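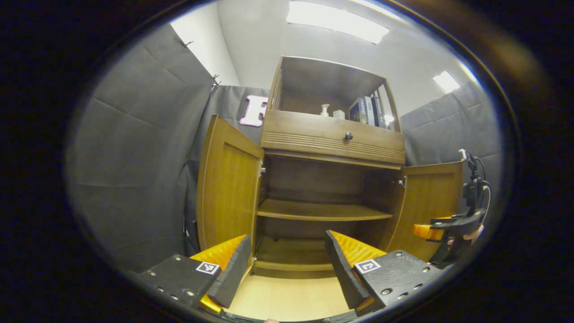
Wooden cabinet, honey-brown finish, lower doors open.

Home > Furniture & Finishes > Ask > Browse topics > Sign in

Getting old smoke smell out of a wooden cabinet?
Posted by pelov_attic in October
Viewed 3,596 times

I bought a secondhand cabinet, solid as far as I can tell, two doors on the bottom. The seller described it as coming from a "pet-free home." I should have asked what else the home was free of, because whoever owned it smoked like a brick kiln. With the doors shut you'd never know. Open them and it's a bowling alley in the winter.

So far I have tried:
a bowl of baking soda (one week, now I own smoky baking soda)
dryer sheets (smoky laundry)
coffee grounds (smells like a diner, an improvement)
wiping with white vinegar, twice

I paid $70 for it and would like to keep table linens in there without my guests thinking I run a card room. I don't want to paint the outside. The inside I'm less sentimental about. Is there anything that works, or do I just take up smoking?

stastlow_road
Bowls of stuff only deal with the air. Your trouble is in the wood, and mostly in the wood that never got a finish. Run your hand over the back panel, the underside of the top and the underside of any shelf. If it feels rough and dry, that's bare, and bare wood holds on to smoke for decades.

What I did with my aunt's sideboard:

Take the doors off if the hinges will let you, and put the screws in a jar. Vacuum everything, including the corners. Wash the inside with a barely damp rag and a little dish soap, changing the water when it turns the color of tea. Mine turned the color of tea seven seconds in. Dry it the same minute with a towel, then leave it open in a room with a fan going for a few days. Out of direct sun if you like the color it is now.

Then seal it. Clear dewaxed shellac, two thin coats on every bare surface inside. It goes on in an afternoon, it dries fast, and it locks in smells better than anything else I've used. Water-based poly is not as good for this, whatever the man at the store tells you. Open a window, keep it away from the pilot light, and try a patch on the underside of something first. It will darken bare wood a little.

Don't forget the edges of the back panel. I forgot the edges of the back panel. I got to do it all again in the spring.

mirzaei201
just put it outside for a summer

taleo_and_sons
Seconding the shellac, with two complaints about the above. First, let the cabinet dry a full week after washing, longer if your place is damp. Seal it early and you've traded a smoke problem for a mildew problem, and mildew doesn't even have the decency to remind you of bowling. Second, check the door backs. People seal the box and then wonder why it still reeks whenever they reach for a napkin.

I'd also skip the vinegar from here on. Twice is plenty. And if there's an old paper liner in there, pull it up, it's a sponge with flowers on it.

As for leaving it outside for a summer, I've seen that done. The smell did go. So did the veneer.

Related
Sticky drawer runners: wax or soap?
What is this white ring and who do I blame
Loose cabinet hinge, screw holes stripped
Shelf liner that comes off again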